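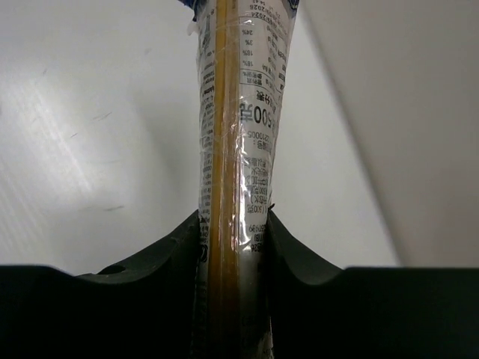 Snack carts for small break rooms
Speaker notes, Gaetano Ferraro — Teludton facilities meetup, April

Opening (keep it short)

Say hello, thank Renzo Palumbo for the slot after lunch. Ask who has a snack shelf at work and who has a snack drawer. Most hands will go up for the drawer.

Our site at Sotomayor has 112 people on one floor. We had a drawer. Stuff went stale at the back of it and the front was always empty. Last spring we moved to a small two-shelf cart on wheels.

Reading the pack

Talk about labels before talking about carts. People buy by the picture on the front. Turn the pack around and find the weight and the nutrition table. A 500-gram pack is a shared item and needs a jar or a clip once it is open. Single wrapped bars don't.

Imported packs — have someone who reads the language check the ingredients for allergens. Renzo does our Chinese ones.

Start with the cart empty

Take everything off before you restock. Crumbs fall through a perforated shelf, so wipe the lower tray second. Put the bars out on the table next to it, where you can see what you have. Check the dates now.

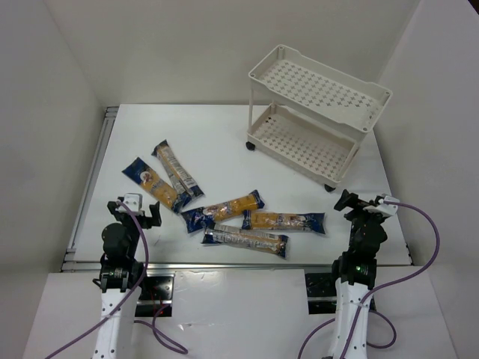

Loading

Older dates go to the front of the top shelf. Keep wrappers of one kind together. Don't pile past the rim, or bars slide off when the cart is pushed.

Pause here for the question about wheels. Answer: yes, small ones catch on carpet edges. Go slowly.
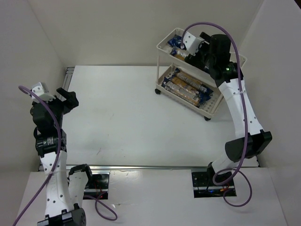 Packaged snacks loaded on the white cart, top shelf within easy reach.

Costs

Year one with the drawer: $2884. Year one with the cart: $1775. Same supplier both years (Putis). Most of the gap was food we used to throw out.

Restocking takes 6 minutes. We do it at 3 p.m., when the room is quiet.

Questions, then hand over to Renzo for the coffee part.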